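我为什么劝大家先别买“全套服务”

三月份，我们公司收到一份报价。卖方叫Torholm，产品叫Urutine，是一个桌面机械臂套装，带两指夹爪、腕部的小相机、一台控制盒，还有一份按月付费的“技能服务”。他们建议我们用它来做网线的整理和插接测试。我在这家公司管测试间，中文不是我的母语，写得慢，但是这件事我想用中文写，原因是最后要看这篇文章的人，大部分是我在这里的同行。

先说我的结论：机械臂可以买，夹爪可以买，技能服务我劝大家至少等一年。下面我把理由写清楚，有不同意见的人请来信。

我们的工作很普通。每个星期有一批路由器和交换机从返修线回来，每一台都要插上网线，跑一遍程序，拔下来，再换下一台。一批最多的时候是700台。一个熟练的人做这件事并不累，只是很无聊，到下午三点以后，插错口的次数明显变多。所以我从来不反对自动化。我的同事Kastriot Krasniqi比我更积极，报价就是他去要来的。

Torholm的销售代表Sarahí Salinas女士来演示的时候，态度很好，准备也很充分。她用的是他们自己带来的一块测试板，板上的插口都朝上，网线从一个固定的架子上垂下来，插头永远在同一个高度，同一个方向。机械臂抓住插头，转过来，插进去，我们听见“咔”的一声。大家鼓掌，我也鼓掌了。

后来我问，如果网线是放在桌子上的呢？她说可以，这属于“非结构化抓取”，包含在技能服务的第二档里。第二档比第一档贵很多。我当时没有说话，可是我心里想，在我们的测试间，网线本来就是放在桌子上的。把客户每天的正常情况叫作高级功能，这种定价的方法我不喜欢。

我们还是申请了试用。试用机在我们那里放了几个星期，由我和Nahom Hailu负责。Nahom刚毕业，学的是控制，他对机器比我有耐心。
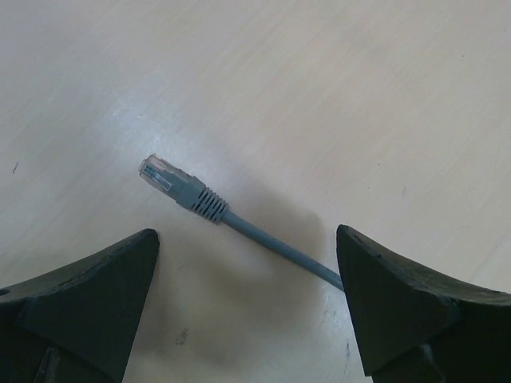

抓一根网线，听起来是最简单的题目，做起来有很多我以前没有想过的地方。第一个是透明的塑料。水晶头是透明的，深度相机看透明的东西一直看不好，这个道理做视觉的人都知道。Urutine的腕部相机是普通的彩色相机，所以它不直接量深度，它靠训练好的模型去猜。猜得对的时候，动作很漂亮。猜得不对的时候，夹爪停在插头上方一点点的地方，合起来，夹到空气，然后报告“抓取成功”。这句“抓取成功”让我生气的程度，超过失败本身。一个工具可以失败，但是应该知道自己失败了。

第二个是反光。我们的桌面是浅色的木纹面，有一点亮。灯的位置一变，桌上就有一片发白的地方。Nahom把一盏灯移到另外一边，成绩马上就好了。过两天，有人打开了百叶窗，成绩又掉下去。Torholm的支持人员Martti Halonen先生在电话里很诚恳地建议我们铺一块深色的垫子。垫子很便宜，我们也铺了，有帮助。可是我觉得这个建议应该写在说明书的第一页，不应该等客户打电话才说。

第三个是插头的方向。水晶头有一面带弹片，人的手指一摸就知道哪面朝上。两根硬的手指夹住护套的时候，护套上的棱会让它滑一点，也会让它转一点。转的角度很小，眼睛几乎看不出来，但是对插口来说已经太多了。手册里说，这个问题由“自适应插入”来解决，而自适应插入属于第三档。

我把记录整理过。试用期间，我们让它做了1,105次完整的动作，从桌面抓起，一直到插好。桌面收拾整齐、灯光不动的那些天，它的表现我认为可以接受，比我来之前预想的还要好。其他的日子，我们有一个人必须坐在旁边看着。Kastriot说，坐着看比自己插要轻松。这句话是对的。可是公司付两份钱，一份给看的人，一份给服务，这个账要怎么算，我请他算给我看，他到现在还没有算出来。

我知道有人会反驳我。我在行业聚会上跟Montserrat Trujillo谈过这件事，她在Uvine做采购，他们买了全套，她并不后悔。她的理由我认真地想过。她说，技能服务每个季度都更新，今天做不到的，也许下个季度就能做到，如果不订，就只能停在旧的版本上；另外，他们那里没有人会写程序，自己训练模型是不现实的。这两点我都承认。如果一个公司里没有Nahom这样的人，我的建议就要打折扣。而且Uvine的产品只有一种，插口的位置不变，他们的条件离演示的条件比较近，我们的比较远。

但是“以后会更好”是一个不能验收的承诺。我问过Torholm，能不能把更新以后的成功率写进合同，比如在客户自己的桌子上，用客户自己的网线，达到多少才收费。他们的回答是，每个现场情况不同，所以不能承诺。我理解他们的难处，可是正因为每个现场情况不同，风险才不应该全部放在买的人这一边。

对照一下老式的做法。我们另外一条线上用的是Nørgaard的固定夹具，没有相机，没有模型，网线装在滑块上，气缸一推就进去。它很笨，换一种产品就要重新做一个滑块。可是它的价钱是清楚的，坏了我自己会修，它也从来没有告诉过我一件没有发生的事情。我不是说旧的一定好。产品种类多的时候，固定夹具完全不合适，我们每年为了换型浪费的时间，也值得写一篇文章来批评。

关于硬件本身，我愿意说几句好话。夹爪的指头是可以换的，四颗螺丝，几分钟就好。Nahom自己画了一副新的指头，内侧多了一条浅槽，正好卡住线的外皮，转动的问题减轻了很多。我们没有用第三档，只用了一条槽。机械臂的重复精度没有让我失望，急停按钮的位置很合理，控制盒的风扇声音也小。接口的文档写得清楚，Nahom用开放的接口写了一个检查程序：抓完以后看一下夹爪的开度，如果完全合上了，就不算成功。程序很短，他只用了一个下午。这么短的东西，为什么不放在基本版里，我问过两次，没有得到回答。

所以我给管理层的建议是：买一套硬件，不订服务，把第一年的服务费留下来，一部分给Nahom做指头和治具，一部分用来改灯光。一年以后，再看Torholm的价目表。如果那个时候，从普通的桌子上拿起一根普通的网线已经属于第一档，我会第一个签字。

给正在考虑同类产品的同行，我还有一个请求。演示的时候，请带上你们自己的线，用你们自己的桌子，最好选在下午，太阳照进来的时候。请卖方的人不要整理桌面。然后请看它失败几次，每次失败以后屏幕上写的是什么。我们第一次看演示的时候没有这样做，那次的掌声，我现在想收回一半。

管理层星期三开会讨论，Kastriot会在会上讲相反的意见。他的材料我看过，写得比我的好，图表也比我的多。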